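Wednesday

Up at 6 to get the kit washed before work. Phúc Lý has lent me a box of old club programmes, and I found the one from the Isthorpe match. We lost 3-1. Tuấn La is down as left back, though he swears he played in goal that day.

Training at Balari in the evening, 11 of us. Đạt's knee is still bad.
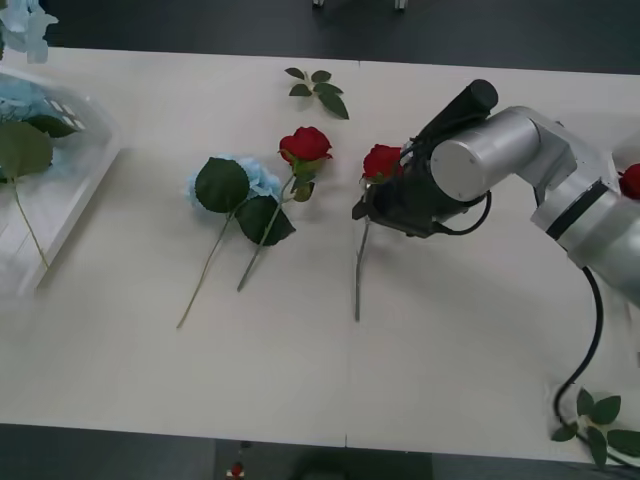 Later

Oanh Tôn rang at half past nine. Flimley want to move Saturday's kick-off to the morning. I said yes. Must tell Thoa, as she has the keys.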